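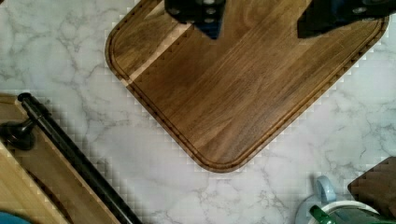 4. Oiling and looking after your board

Right, you've unpacked it, you've washed the dust off, and now you want to chop an onion. Hold on a bit! A new board is thirsty, and an evening spent on it now will save you a lot of sanding later. I've been making boards in Grindale long enough to have ruined a few of my own, so most of what follows I learned by getting it wrong.

You'll need: food-safe mineral oil, two clean cotton rags (old T-shirts are perfect), a sheet of fine sandpaper and somewhere to stand the board overnight.

First oiling

1. Wipe the board with a damp cloth and let it dry standing on its edge. Give it a whole night if you can bear to.

2. Run your hand over it. If it feels furry, that's just the grain lifting, and a light rub with the sandpaper, going along the grain, will see to it. Wipe off the dust.

3. Warm the oil by standing the bottle in a mug of hot tap water. It goes on much more easily.

4. Pour a puddle in the middle and spread it with the first rag. Be generous – far more than feels sensible – and do both faces and all the edges. End grain drinks the most.

5. If your board has a juice groove, push the rag along it with a fingertip. Oil likes to pool in there and go sticky.

6. Leave it for 30 minutes, then buff off whatever is still sitting on top with the second rag.

7. Do the whole thing again the next day. I do 4 coats on a new board, but my friend Nuwan Majumder stops at two and his looks lovely, so suit yourself.

CAUTION: Don't use olive or sunflower oil. They go rancid, and you'll smell it before you see it.

Note: If you bought the Tremier wax with your board, it goes on after the last coat of oil, never before. A blob the size of a pea is plenty for one side.

Washing up

1. Hot water, a drop of washing-up liquid, a soft sponge. Wash both sides, even if you only used one, or it may dry unevenly and cup.

2. Dry it with a tea towel straight away and stand it on edge.

CAUTION: Never the dishwasher, and never left soaking in the sink. I can glue a split board back together, but I'll grumble the whole time.

For onion and garlic smells, rub in coarse salt with half a lemon, leave it for a few minutes and rinse. Top up the oil whenever the wood starts to look pale and dry (mine gets done in November, before the big cooking starts, and whenever else I remember).

Deep knife marks are covered in section 5.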